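Holmgren (film)

Reading time: 3 min

Holmgren is a Canadian-Japanese drama film written and directed by Sadao Amano and produced by Nathalie Schouten for Janard. It follows a retired piano tuner who returns to a closed pulp mill town to catalogue the contents of his late brother's house. The running time is 104 minutes. Dialogue is in English and Japanese, with a short passage in French.

Plot

Dater, a piano tuner in his sixties, receives a letter from a notary stating that his brother's house must be emptied before the end of February. He travels north by bus and finds the rooms filled with reel-to-reel tapes, each labelled in a private shorthand. Over several weeks he plays the tapes in sequence and learns that his brother had recorded the same stretch of river every morning after the mill closed.

A neighbour's daughter, Emi, begins visiting to practise on the upright piano in the front room. Dater tunes the instrument but declines to teach her. In the final reel he leaves the tapes with the town library and keeps one, the contents of which are not played for the audience.

Production

Amano completed the first draft of the screenplay while working as a sound editor. The draft ran to 199 pages and was reduced after Schouten joined the project. The character of Emi was originally an adult lodger; the change of age was made during the second revision.

Principal photography took 46 days. Interiors were filmed in a single unoccupied house, the ground floor of which was repainted in four shades of grey-green to mark the progress of the story. The river sequences were shot at first light, usually before 6 a.m., with a reduced crew. No artificial lighting was used outdoors.

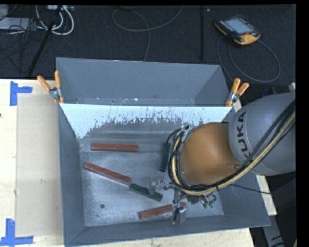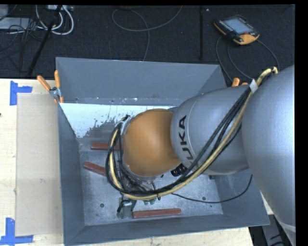 KUKA robot arm over an open bin, two views.

Sound and music

There is no composed score. The soundtrack consists of location recordings, the piano pieces practised by Emi, and the tapes themselves, which were made by Amano on quarter-inch stock and allowed to degrade in an unheated shed. Over 2,000 separate recordings were catalogued during post-production. The final mix was prepared in mono at Amano's request - a stereo version exists but has not been released.

The piano heard in the film is tuned slightly flat until the scene in which Dater repairs it. Practice pieces recorded before and after this point were performed by the same pianist, who is uncredited.

Release

The film was distributed by Cesex, first to repertory theatres and later on disc. The theatrical and disc versions differ in their colour timing, the latter being noticeably cooler in the river sequences. The disc includes a commentary by Amano and Schouten, an alternate opening without titles, and a booklet reproducing the tape labels.

Reception

Reviewers generally praised the sound design and the restraint of the lead performance. Criticism centred on the middle section, where three consecutive tape sequences pass without dialogue.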